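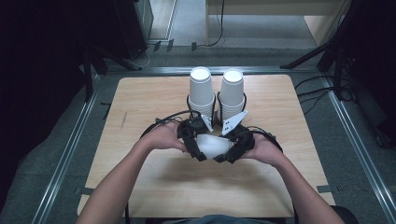
Randa reckoned we'd be done with the pottery in an hour and in the pub by lunch. We came out at ten to five with clay in our shoes and a box neither of us could really carry, so that's how much she knows about pottery!

It was the Rizk open day, which I've been meaning to go to for years. They make tableware, mostly the plain speckled sort you get in cafés, and once a year they open up the whole works and let you wander from the clay store to the packing room. I found a flyer for it stuck in the back of a library book (somebody's bookmark, sorry if it was yours) with 29/08/2019 printed across the bottom in letters nearly as big as the name. Free entry, bring sensible shoes. I wore sandals.

Getting there first. The bus drops you by the garden centre and then it's a walk along a lane with no pavement for the last bit. If you drive, they had a field open for parking and a lad in a hi-vis waving people into it, but it was filling up by half ten and I'd get there early. Randa wanted to drive and I wanted the bus, and we got the bus, and she mentioned this several times on the way home with the box on her knees.

You start in the clay store, which smells wonderful, like a cellar after rain. The clay comes in big plastic-wrapped blocks on pallets and there was a man cutting it up with a wire and letting children have a go. He let me have a go too. It's much harder than it looks, my slice came out like a doorstop. He said they used to dig their own from behind the building until the hole got too near the road, and you can still see the dip, there are ducks on it now.

Then the throwing room, and I could have stayed there all day. They don't throw much by hand any more, most of the plates are pressed, but the jugs and the big serving bowls are still done on the wheel. The woman throwing was called Mireille Sleiman and of course Randa (also Sleiman, no relation that they could work out, though they had a good long try and got as far as somebody's great-uncle in Marseille) held up the entire queue behind us. Mireille didn't stop working the whole time. She'd be talking about cousins and there'd be a jug coming up between her hands, and then she'd flick the lip with one finger and it was a jug, finished, on the board with the rest. I asked how long before I could do that and she said come back in November, they run evening classes, and I might have something that holds water by spring.

I've put my name down. Randa says I won't go.

After that you go through a heavy plastic curtain to the drying room, warm as an airing cupboard and full of racks, and then the kilns. There are two big gas ones. The older one is called Cetik, after the firm that built it, and everybody talks about it as if it were a bad-tempered horse. "Cetik didn't like that batch." "You can't put the blues at the back in Cetik." The other one is newer and does as it's told and doesn't seem to have a name at all, which I thought was a bit mean. Both were shut down for the day so we could look inside, and there were shelves stacked right up with props between them, all coated in years of drips.

The glazing was the bit I'd been looking forward to and it was a little disappointing, I must say. They'd roped most of it off and you could only watch over the heads of the people in front. What I could see was a chap dipping mugs in a tub, a quick twist and out, and setting them on a board. All the glazes look like pinkish or grey milk before they're fired, so you have to take it on trust that one is green and one is navy. There's a wall of test tiles, though, and that was worth the squeeze. Each tile has a number painted on the back and the lady there was turning them over for people. Number 395 is the speckled oatmeal that goes on nearly everything they sell. Number 802 is a deep coppery green that they've never managed to get the same twice, so it's never been in the catalogue. I wanted 802 very badly. I asked whether there were any seconds in it and she looked at me with real pity.

Lunch was in the yard. Jesel were doing the food, they have the bakery by the station, and I can recommend the cheese and onion pasty and would steer you away from the vegetable soup, which was mostly hot. There was a long wait for tea and they ran out of milk at one point and had to send someone to the garden centre. Lovely cups to drink it from, obviously. You could keep yours for a couple of quid and I kept mine. It's got a thumbprint in the glaze near the handle.

Then the seconds shop, and this is where the afternoon went. It's the old stables, three rooms, with everything on trestles, and the prices are chalked on the end of each one. People were quite determined! A woman took a butter dish out from under my hand, I'd swear I was already touching it. Randa, who had come along purely to keep me company and didn't need anything, bought some 3 kilos of soup plates and a jug. I bought four pasta bowls, two of them a bit oval, and a lemon squeezer with a chip I didn't spot until I got home. The squeezer works fine.

There was also a small table of things by Seva, the little studio that rents the room over the packing shed. Much finer work, very thin, white with a grey line round the rim, and priced to match. I picked one up and put it straight back down because my hands were still claggy from the wire cutting. I do wish I'd bought the smallest dish. I've been thinking about it ever since and they don't seem to sell online.

A few practical bits if you're going next time. Take your own bags or a box, they ran out of newspaper for wrapping by mid afternoon. The loos are in the yard behind the tea stall and there's a step. Most of the works is flat but the drying room has a ramp that's steeper than it looks, and I saw a pushchair having trouble with it. They did take cards in the shop, though the tea was cash only. The last bus goes at twenty past five and it was on time, and the driver let Randa put the box in the pushchair space.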